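Gripper notes from the brick room

Judit asked me to write something for the newsletter about what we've been up to with the hand-held grippers, and I said yes before I remembered how messy my notes are. So bear with me!

The short version is that we have two sets of finger pads to choose between before the Zorkura arm goes back on its table, and I've been the one squeezing things all month. The first set is the textured pad paired with the hooked one. The second is the plain flat pair that Ernő swears by because he can swap them with one screw and a fingernail. I was on Ernő's side in June. I'm wobbling now.

We ran each pair through the same 30 objects, starting with the easy stuff (sponge, tape roll, a mug) and working up to the horrible stuff, meaning a wet bar of soap and a house key lying flat on a table. The flat pads were lovely on boxes. They close square, you can see what you're doing, and I never once had to think about my wrist. Then I got to the mug handle and chased it across the table like a kid with chopsticks. With the hook I just reached in, pulled back a little and it was there. Same story with the bag of rice, where the textured side seemed to bite into the plastic and the flat ones slid right off.

The key beat both of them. I got it 3 times with the flat pads and never with the hook, so if your job is picking up keys you know what to buy.

The other half of the work was the camera view. The lens is so wide that you get the fingers, the wall and half the ceiling all at once, and Lilla wanted to know whether the lights up there would bother the tracking. We went through 166 clips together over two afternoons with a big pot of coffee. I had expected the ceiling lights to be the problem, and they were mostly fine. What did give us trouble was tilting the marker too far over, so I've been practicing keeping my elbow down – much harder than it sounds when you're reaching for soap.

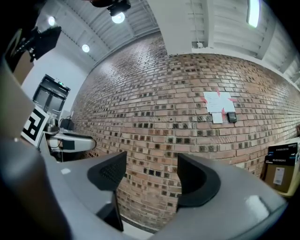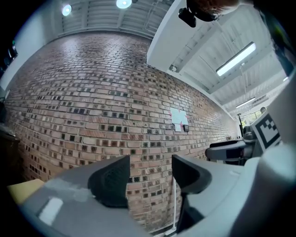 The textured pad and the hooked finger, with our brick wall bending behind them in both views.

I also tried Imre's new settings on the Cluren controller, and I'm a fan. It used to close with a bit of a snap at the end, enough to send a ping-pong ball off the table. Now it eases in. He says he can make it softer still, but I asked him to leave it alone until we've finished, or I'll have to do all the sponges again.

One complaint, and it's the same as last time: weight. After 40 minutes my thumb is done. Erzsébet wrapped some foam around the grip on the spare one and it helped a lot, though it makes your palm sweat. If anybody has a better idea (or a spare bicycle grip at home), please bring it in.

Next up are the soft things, so socks, a dish towel and a bread roll. Ernő wants to do the flat pads himself this time. He thinks I'm too rough with them, and he may have a point. I'll send the spreadsheet to anyone who asks, once I've fixed the column where I typed "soap" for everything.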